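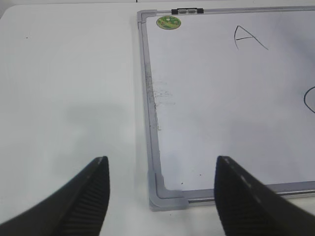

Liis Rimkutė: Before you touch any cables, can you tell me if the rejected episodes are all from one arm or from both? Also whether the gap shows up in the raw file or only after the Rindham export. I've seen those get mixed up and it costs people a whole afternoon.

Good question, and I should have put it in the ticket the first time. Okay, so, starting over properly.

We're recording teleoperated examples of the whiteboard eraser task (pick up the eraser, wipe the letter, stop). The target is 500 episodes. We have 400 in the folder. When I run the Rindham check on the folder, 23 of those come back with "stream gap" and get kicked out before export. The check fails an episode when any camera is missing more than 5 frames in a row. The joint data is fine on every one of them, by the way. I opened a bunch by hand and the arm positions are smooth all the way through, so whatever's going on is on the camera side.

To answer Liis: the gap is in the raw file. It's always a wrist camera, never the fixed one. Mostly the right wrist, but not only the right, and that's what's driving me up the wall, because if it was only the right I'd swap the cable and go home.

What I'd already tried before opening this:

Restarted the recorder. No change.
Restarted the whole machine. No change, or maybe a bit better for the first few episodes, then the same.
Moved the recording folder to the internal drive. No change.
Swapped the two wrist cables with each other. The gaps did not follow the cable.
Updated Rindham to the current build. No change, and it reset my episode naming, thanks for that.

Kristof Meijer: Did you check where in the episode the gap lands? Start, middle, end?

I hadn't! So I went back through all 23 and wrote down the time of the first missing frame. They're all over the place. A few come right at the beginning while the arm is still on its way over to the board, a couple during the grasp, and a good many in the middle of wiping. I was really hoping they'd pile up in one spot. My pet theory was that the cable got pulled when the wrist rotated all the way over, and that one's dead now, because several of the gaps happen when the wrist is barely turning at all.

Kristof then asked whether it could be the picture content. His thinking was that a wrist camera pointed at a lot of white might mess with its automatic exposure, and some cameras slow down their frame rate when they're hunting for the right setting. I liked that one. It would explain why it's only the wrist cameras, since they swing from board to table to eraser while the fixed one looks at the same thing all day.

So I locked exposure on both wrist cameras and recorded a short test batch. Still gaps! A little annoying, but I'm leaving the exposure locked anyway, because the brightness jumps between episodes were ugly and the learning side doesn't need that headache on top of everything else. Zoltico (our trainer) will take either, I just like having one less thing that moves.
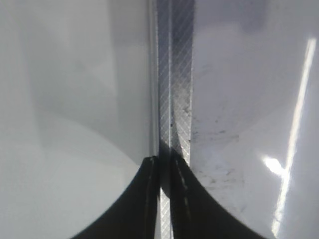
Update by Analyn Enriquez
December 15, 2023
Clarkport bench, ticket status: open, waiting on reporter

Okay, progress. I think I've got it, and it's kind of embarrassing.

I left the arms parked and let the recorder run with nothing going on, just to see if I could get a gap out of a boring recording. Nothing. Ran it again, longer. Nothing. Then I sat down at the operator seat, opened the live preview the way I always do, and got a gap before I'd even picked up the leader handles. Closed the preview, no gaps. Opened it, gaps again. Not every time, but often enough that I stopped thinking it was luck.

What's happening, as far as I can tell: the preview in Rindham asks for its own copy of each wrist stream at full size. The two wrist cameras sit on one hub and the fixed camera goes straight into the machine. With the preview open the hub is carrying more than it can handle, and whichever wrist camera loses that little fight drops frames. That fits with it being either wrist and never the fixed camera. It also fits with the time of the gap being random. And it explains why swapping the cables did nothing, because both of them go to the same hub anyway (I know, I know).

Why mostly the right one? No idea. Liis guessed it's just further down the list when the machine hands out bandwidth. I can live with not knowing.

Darius Ķēniņš: The preview setting you want is under display, it's called "mirror from buffer." It's off by default on the older profiles and yours got carried over from April, so you never saw the new default.

Found it, turned it on, thank you Darius! The preview is a touch behind real time now. I can feel it a little when I'm lining the fingers up on the eraser, but after a few tries my hands got used to it. Kęstutis tried it too and said he couldn't tell any difference, so maybe it's me.

I also moved one wrist camera off the hub and onto its own port. Yes, that means I changed two things at once. I did go back and test them one at a time afterward. Buffer setting alone: clean. Separate port alone, with the old preview: clean most of the time, one gap. So the setting is the real fix and the port is a seat belt. I'm keeping both.

Kęstutis Kuusk: What do you want to do with the bad ones? Can we patch them?

I'd say no. Rindham will offer to fill the gap by repeating the last good frame, and for a single missing frame that's probably harmless. But past the limit you end up with the arm moving in the joint data while the wrist picture stands still, and we'd be teaching the model that those go together. Wiping is the worst place for it too, because the wrist view is where you really see what the eraser is doing to the ink. I'd much sooner throw them out and record them again. It's an easy task, I don't mind.

So the new plan is to move the 23 into a folder called rejected_gap (not delete them, Liis wants them for a test case), record replacements, and then carry on to 500.

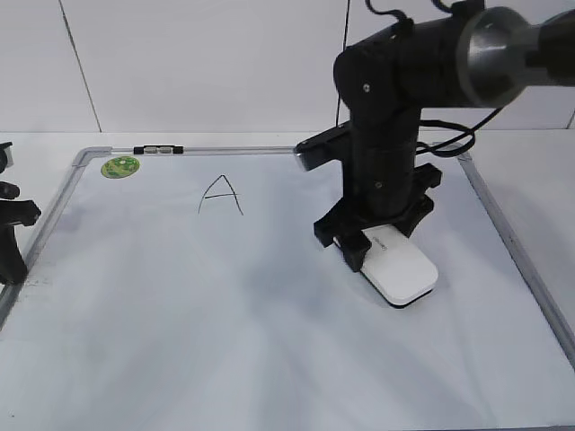
Success labels are the other thing I want to get into this ticket before it closes, because I ran into it while I was going through the rejects and it's going to bite us harder than the gaps ever did. We have one checkbox, "done," and everybody has been using it their own way. Kęstutis ticks it when the letter is gone. I've been ticking it when the letter is gone and the spot looks clean, and I'm pretty sure there are some in there from both of us where we ticked it out of habit. Look at the board with the eraser down on it and the A still in one piece up near the top: there are already cloudy gray smears across the lower half. If "clean" means "no gray anywhere," an episode like that can't pass no matter how well the operator wipes the letter. If it means "no letter," it can. Both are okay by me but we have to pick one.

Kristof Meijer: Pick "no letter." The model can't be blamed for old residue, and you don't want people stopping to scrub the board between takes.

Works for me. Though I'd add that the operator shouldn't chase the smears either. I've caught myself doing it, where the letter is wiped and I keep going over a gray patch because it bugs me. Those episodes run long and the ending is mush. If we feed enough of those to Zoltico we'll get an arm that never wants to stop wiping, and I'd rather not be the reason for that.

So here's what I've written on the instruction sheet, feel free to fight me on the wording:

Wipe until you can't read the letter from the fixed camera. Then lift and stop.
Gray smears are fine. Leave them.
If you drop the eraser, finish the episode and don't tick "done." Don't restart halfway.
Preview on "mirror from buffer," always. Check it after any update.
Run the stream check after each batch, before you leave the seat, so we don't find out at the end again.

Liis Rimkutė: Add a line about the letter. Are you changing it or is it always an A?

Ugh, yes. We've been drawing mostly A's, which is nobody's plan, it's just what comes out of your hand when someone says draw a letter. For the replacements I'll mix in other letters and move them around the board. The Paulauskas group asked for more variety in placement anyway, so this gets two things off my list.

I've relabeled my own episodes with the new rule. Kęstutis is doing his. It goes quicker than you'd think if you skip to the last couple of seconds of the fixed camera and only go back when something looks odd.

Darius Ķēniņš: Can I close the gap part and split the labels into their own ticket?

Please do. For the gap ticket, the fix is the preview setting plus one wrist camera on its own port. The replacement episodes have all been recorded and the stream check came back with no gaps in any of them. Could somebody on the Rindham side make the check warn you when the old preview mode is on? Even just a yellow line at the top of the report would have saved me from crawling under the table with a flashlight.

Status changed: resolved. Label question moved to a new ticket, assigned to Analyn Enriquez.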